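Bolton Market Hall Puts Its Stallholders on a Tablecloth Budget

Traders told to cover up by January, at their own expense 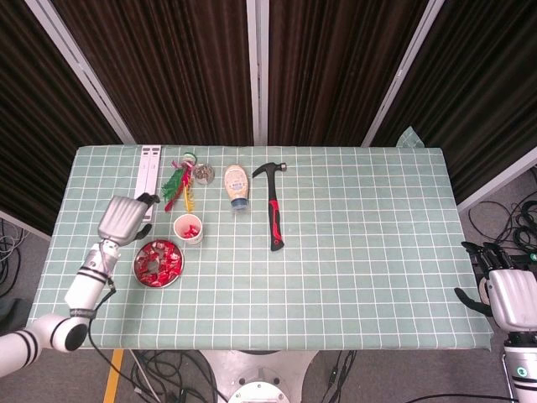

What the new rules say

Stallholders at the Bolton indoor market have been given until the end of January to dress their tables in what the management calls "a calm and unified palette." The two-page notice went under the shutters overnight. It bans bare tabletops, bedsheets, anything with a cartoon on it and, in a clause that seems to have one particular trader in mind, beach towels.

Permitted colors are sage, cream, stone and a shade listed only as "oat." Small checks and grids are allowed. Large checks are not, and the notice does not say where a small check becomes a large one. Cloths must reach at least 15 inches down the front of the table so shoppers are spared the sight of the boxes underneath, where most of the stock lives.

Anyone caught uncovered after the deadline gets 3 written warnings and then loses the pitch for a month.

The view from the aisles

Sharon Gachanja, who manages the hall for its owners, Mrema, said the change was overdue. "People walk in and their eyes don't know where to land," she said. "We want them to land on the goods." She added that shoppers surveyed at the door had used the word "jumble" a great deal, and that only some of them had meant it kindly.

Joyce Makokha has sold buttons, ribbon and zippers near the east entrance long enough to remember the last makeover, when everyone was made to buy matching awnings for a building that already had a roof. She still has hers. It keeps the frost off her car.

"I'll get the cloth," she said. "I'll get it in oat. I would like someone to come down here and show me oat."

Supply may be a problem. Katero, the fabric stall beside the stairs, sold out of sage the morning after the notice arrived and has a waiting list for stone. The owners of Katero say they had no advance word of the rules and simply happened to have ordered 400 yards of pale green cotton in the fall. Their neighbors have congratulated them on their instincts.

A petition, of sorts

Traders have gathered 534 signatures asking Mrema to pay for the cloths, or failing that, to fix the restroom door, a matter that was first raised before the awnings. Gachanja confirmed that she had received the petition and said it would be considered in full. The door, she said, was a separate budget.

The hall has also hired Endeo, a design firm, to advise on signs. Its first proposal would replace the hand-lettered price cards with small gray ones, in type that several traders could not read without stepping around to the customer's side and leaning in. Endeo describes this as encouraging engagement.

The fishmonger is exempt from all of it. His counter is steel, he hoses it down twice a day, and he told the inspector she was welcome to try.

Cloths will be checked from 8 a.m. on the first trading day after the deadline. Ironing is recommended but will not be enforced until spring.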